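August, posted by Wai-kit Wu
Workshop notebook, Velgate

Picked the dye work back up after lunch. Olga had left the madder bath sitting overnight with the lid on, 60 C when she switched it off. The liquor was still a good brick color this morning and smelled like wet hay. No mold on top. I strained it through the old pillowcase twice and got less sludge than last time.

Wool for this run is the Psarras two-ply, the undyed cone, not the bleached one. Skeins were scoured on Sunday and dried on the rack by the back door. Total dry weight 2139 g before mordant. I weighed them again after alum and drying and got the same number to within what the scale can read, so I'm not going to bother with the second weighing any more.

Alum at 12 percent, cream of tartar at 6. Olga thinks the tartar is pulling the madder toward orange and wants to try a batch without it. She may be right. The first skein out of the pot was closer to a roof tile than the red we were after. Our tap water is fairly soft, so I added a spoon of chalk to the second pot and that one went noticeably redder. Same wool, same time in the bath.

Temperature notes, second pot:
Start 31 C, skeins in wet.
Up to 60 C over an hour and a half, lid on.
Held one hour. It crept to 74 C while I was on the phone with Tradgate about the missing cones. Turned it off and let it drop.
Skeins out at 5:40 pm.

The creep to 74 worries me more than the tartar does. Above 70 the browns start to come out of the root and you can't get them back in. The outer skein has a dull patch near the tie where it sat against the bottom of the pot. Put a rack in the pot next time. There's one under the sink that fits if you bend the feet.
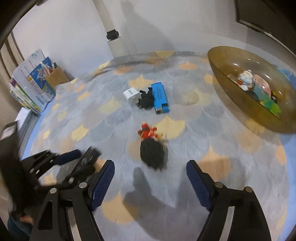 Weld is next. We have one bag left, chopped, from last summer, and it's dusty at the bottom. I'd like to use it before it gets any older. Plan is a plain yellow on half the cone and then an indigo dip over part of that for green. The indigo vat needs attention first. It was sluggish when Olga tested it, more blue than yellow-green under the surface, and the strip she pulled out hardly changed in the air. She added fructose and lime and wrapped the bucket in the moving blanket. Check before stirring.

Rinsing: four changes of water for the madder, the last one nearly clear. Rubbed a damp white rag on the dry sample and got a faint pink. Acceptable for a wall piece, not for socks.

Tag numbers so far run up to 2793. Please write them in pencil. The last lot were done in marker and three of them bled in the mordant bath, and now I can't tell which alum batch they came from.

To do:
Order chalk and more alum
Call Tradgate back about the cones
Lightfast strips in the south window, half covered with card
Olga: madder without tartar, small pot only

Recent entries
Indigo vat, week two
Scouring the Psarras cone
Walnut hulls: three pots, one good brown
Setting up the shade card in Plotora
Why the onion skins went green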